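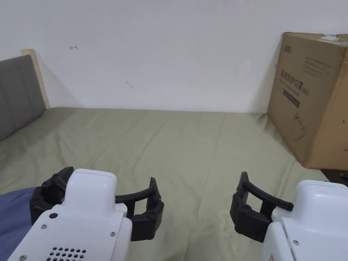
Lingyun Zou reckons the indigo vat went off because we fed it too late, and that the lime is fine. I'm less sure. Smell was right at 9am, flower was thin, colour underneath more blue than yellow-green. Should be the other way round.

November, vat 2, Akano powder

Temp 31 at the top, 30 at the bottom, so the blanket is doing its job. Added 90 g fructose in warm water, stirred slow, one direction, lid on. Left it til after lunch.

2pm – better. Coppery skin back, liquid clear yellow when I tipped the jar. pH strip says 10-ish but the strips are old, need to order more from Sarkis. Lingyun wants the meter, meter is still at Clerarach being fixed.

Test strips, cotton:
1 dip, 5 min – pale, patchy
3 dips – decent mid blue, slight streak at the fold
5 dips – good, goes nearly navy, rubs off a bit on a white cloth

The rubbing is the thing. Either not rinsed enough between dips or the vat is carrying too much loose pigment. Rinse longer next time, then vinegar bath, then see. Linen strip number 107 took it far better than the cotton but that one was scoured twice and I didnt write down how long. Annoying.

Don't stir before dipping! Sediment was up again this morning and somebody had left the paddle in.

To do
– order strips
– scour the next batch of cotton twice, WRITE DOWN the time
– ask Xiao whether their lime is slaked or not, the label dosen't say
– feed again tomorrow before 9, half the amount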